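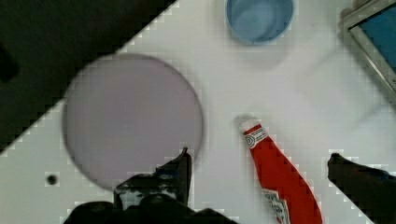
Plate, cup and ketchup on the white table, with the blue-lined container up in the corner.

Section 4: Setting and clearing the small table

Last updated May 5, 2020

By now you should have the Utatik table up on its legs and level (if it still rocks, go back to Section 3 and have another go at the feet, I'll wait). This part of the guide is about what goes on top of it. I wrote it for the people using the kitchenette at Ham, but most of it will do for anyone with a small white table and not quite enough room.

I've set this table more times than I can remember and I still get the order wrong when I'm hungry. So I keep to the steps below, and I'd suggest you do the same for the first week or so, until your hands know it.

What you need

One plate, the large flat kind
One cup
Ketchup, or whatever sauce you're having
The tray for used things
A damp cloth and a dry one
Cutlery, from the drawer under the kettle

If you bought the Drandero starter box you'll have the plate, cup and cloths already. The sauce is down to you!

4.1 Before you put anything down

1. Wipe the whole top with the damp cloth. Start at the far edge and pull towards yourself.

2. Go over it again with the dry cloth. White tops show every smear, and you'll notice them the minute you sit down.

3. Run a finger along the join at the edge. Crumbs love it in there. An old toothbrush gets them out.

4. Fold both cloths and put them back on the rail.

Note: please don't use the green scouring pads on the top. I did, in my first week with the display table, and there's a dull patch on it to this day.

4.2 Setting a place

5. Put the plate down first. It takes up the most room, so everything else has to fit round it. I go a little left of the middle, with a thumb's width between the rim and the edge nearest me. Left-handed people usually like it the other way about, and that's fine.

6. Put the cup beyond the plate, far enough back that your sleeve won't catch it when you reach. Set it down empty and fill it once it's in place. I know that sounds fussy, but carrying a full cup over a laid table is how most of my spills have happened.

7. Cutlery goes either side of the plate. If it's only a sandwich, don't bother.

8. Sauce goes on the right. Stand the bottle up if there's plenty in it. If it's getting low, you can lay it on its side for a few minutes so what's left slides along towards the cap – check the cap is properly shut first, and turn the cap end away from you.

9. Put the tray in the far right corner. It wants to be within reach, but out of the way of your elbow.

Note: a round bottle on its side will roll if the table isn't level. Flatter bottles behave better. If yours does wander off, tuck the folded dry cloth against it, and then have another look at the feet when you've eaten.

Caution: keep glass bottles upright at all times. Only lay down squeezy ones.

4.3 While you're eating

There isn't much to set up here, but a few things get asked a lot.

Can I put a hot pan on the table? No, sorry. Use the Grandix mat, or leave the pan on the hob and take the plate to it. A hot pan will mark the top, and marks like that don't come out with anything I've tried (and I've tried most of the cupboard).

How much weight will it take? The top is rated for 19 kilos, spread out. That's a lot of dinner. Please don't sit on it, though, or stand on it to reach the light.

Does the sauce have to go on the right? Of course not. I put it there so I don't knock the cup with it. If you pour with your left hand, swap the two sides over.

What about two people? It can be done if you're fond of each other. Push both plates out to the ends, share the one bottle in the middle and move the tray to the worktop behind you. Three is too many. We tried it last August and somebody ended up eating off their knees.

4.4 Clearing up

10. Put the cap back on the sauce before you move anything else. Wipe round the neck with a bit of kitchen roll if it's sticky, or it'll glue itself shut by tomorrow.

11. Scrape the plate into the food bin.

12. Load the tray in this order: plate flat on the bottom if it'll fit, cutlery on the plate, cup last. If your plate is too wide for the tray, and mine is, carry the plate by itself and put just the cup and cutlery in.

13. Take the tray to the sink with both hands. The sauce stays behind for now.

14. Come back for the sauce and put it away. Once opened, ours goes in the fridge door, but go by what it says on your own bottle.

15. Do steps 1 and 2 again. It's much quicker the second time, as long as you get to it before things dry on.

Caution: don't leave the cup balanced on the cutlery. It will hold perfectly well until you reach the doorway.

4.5 Washing and looking after things

Plates and cups from the starter box can go in the dishwasher on the everyday programme. Keep the cup on the top rack and leave a gap between plates, or the rims rub. If you're washing by hand, warm water and a soft sponge will do. Ketchup that has dried on lifts off after a soak, so there's no need to scrub at it.

The tray is best done by hand. Take out anything loose, rinse the inside, and stand it on its end to drain. I once put mine away wet and it smelt like a pond for days, so do give it a proper dry in the corners too.

If the top picks up a red stain, mix a spoonful of bicarb with a few drops of water, dab it on, leave it for 9 minutes and wipe off. Tomato usually goes on the first try. Curry can take two or three, and I've one turmeric mark that I now just put the plate over.

4.6 If something isn't right

The plate slides about. The top is probably still damp. Dry it again, and dry the underside of the plate as well.

The cup leaves a ring. Wipe it while it's fresh. If it's an old one, use the bicarb mix.

The bottle won't squeeze. Take the cap off and poke the hole clear with a cocktail stick. Point it away from your shirt when you test it – I speak from experience.

There's no room for the tray. Turn it lengthways along the far edge. Failing that, keep it on a chair.

The table has started to wobble. Tighten the four leg bolts with the key from the bag, a quarter turn each, going corner to corner. Spare bolts and feet are listed at the back of this guide under part 700.

Once you're happy with all that, carry on to Section 5, where we fold the table down and hang it on the wall. Make sure the top is completely clear before you start, sauce included.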